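A Visit to the Treleck Snack Packing Hall, Dunbridge
24/01/2022
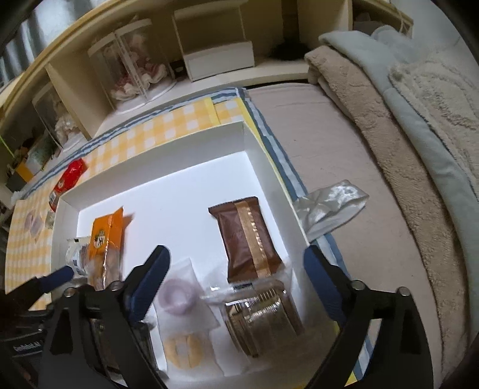

Treleck packs mixed snack boxes for offices and small shops, and it opens its Dunbridge hall to visitors a few times a year. I had tried to get in for the December visit but it was full, so I took the next one. The tour costs nothing and you sign in at the side door on Janssen Road. It starts at the sample tables, where boxes are filled by hand before a new mix goes to the line. The tables have cloths on them, yellow and white gingham with a blue striped border, and the boxes are plain white cardboard, wide and shallow. In one of them the packets were kept toward the sides and front and the middle was left mostly bare. It had an orange packet with a clear lower half, a dark brown pouch with a copper-gold band, and two ring-shaped treats in their own wrappers, one pale purple and one pale yellow.

Our guide said a mix is worked out by size first and taste second. Flat pouches are easy. Anything in a tray takes up more room than it seems to, and rings crack if something heavy slides onto them. A new mix is packed, shaken, opened and packed again until it travels well.

From there we went through to the main hall. There are 2 lines, and only the shorter one was running. It puts out 287 boxes an hour. The other was stopped for cleaning, so we could walk along it and look at the folding station, where the cardboard comes in flat from a supplier in Sevia. The stock room behind it has 3548 shelf spaces, all numbered, and it was colder than I expected - bring a sweater.

The last stop was the taste room. We each got a score sheet with 29 lines on it, which is too many. I gave up after the salted ones and just ate.

The whole visit took a little under two hours. Parking is free but the lot fills up early, and the bus from Dunbridge station stops at the gate. Closed shoes are required and hair nets are handed out at the door. The shop by the exit sells boxes with dented corners at half price - I bought a large one.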